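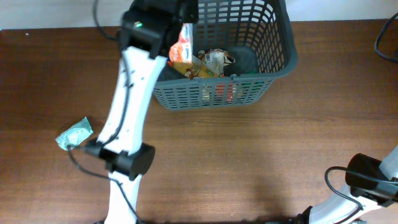
Weltholm Stores Group - minutes, October

Minutes of the previous meeting accepted with one correction: the Hemport delivery was 78 packs.

1. Snack baskets. Slotted plastic baskets stay on the wooden tables. Packets to be stood upright where they fit, flat packs laid in front. Agreed.

2. Stock. Packaged items on the list: 3,228. Reorder level set at 500. The Kotian order is held until the shelf check is done.

3. Labels. Grestis quote received - deferred. Three sizes to be priced again.

Meeting closed 4:40 p.m.

Search this site Go

Contact | © Weltholm Stores Group | Back to top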